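Kitchen waste bin

Reading time: 2 min
Category: Household articles > Kitchen > Waste and cleaning

A kitchen waste bin is a container for food scraps, packaging and other refuse produced during cooking and washing up. Common forms are round, oval and rectangular. Household models generally hold between 10 and 30 litres.

Placement
Bins are kept inside a cupboard, under the sink or free-standing on the floor. A corner position, where two runs of counter meet, keeps the bin clear of foot traffic and close to the cutting area. It should not block the swing of cupboard doors.
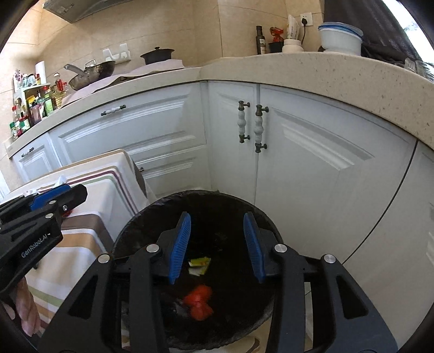 Liners
Most bins are used with a plastic bag. The bag is opened fully, pushed to the base and folded outward over the rim. An overlap that is too short lets the bag slip inward under load. Trapped air below the bag reduces usable volume and can be released by lifting one side of the fold. Black and grey liners hide the contents; clear liners are used where waste is inspected before collection.

Contents and odour
Vegetable trimmings and soft fruit such as tomatoes release liquid as they break down. Where organics are collected separately, as in the Hostden district, scraps go into a smaller caddy and the main bin is emptied less often. Without separation, a liner holding food waste is changed every day or two in warm weather.

See also: Compost caddy; Bin liner; Pedal bin

Tags: kitchen, waste, housekeeping
Shares: 30 | Comments: 10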